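4.2 Finger pad comparison in a lived-in bedroom

The second site was chosen for clutter and strong backlight from a tall window. Operators cleared light litter from a table into a plastic bin beside it, using the hand-held gripper described in Section 3. Yadav and Steiner each worked with two pad types: the ribbed blue pad and the flat Grenaver pad. We logged 961 grasps at this site out of 2,132 overall, and each operator had up to 66 minutes with each pad.
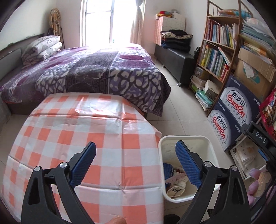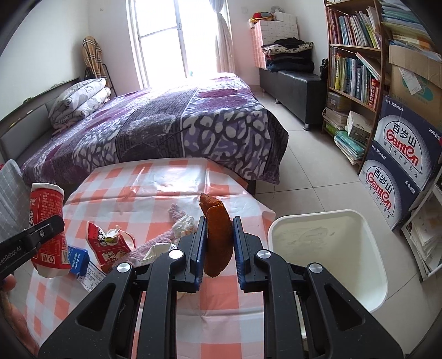
Figure 5. Wrist views from the bedroom site, with the checkered tablecloth and the bin beside the table. First view: jaws open. Second view: a curved piece of peel held between the blue pads.

Peel and crumpled tissue gave little trouble with the ribbed pad. Flat paper slips were harder for both pads - the glossy cloth gave the fingertips nothing to push against, and operators often dragged a slip to a fold crease before closing on it. The flat pad did slightly better on thin wrappers.

Window glare was a problem for pose tracking at the far end of the table. Pathak re-ran 200 of the affected grasps through the Virkton tracker with a shorter exposure setting, and the colour of the pads was easier to segment afterwards. We return to tracking loss in Section 5.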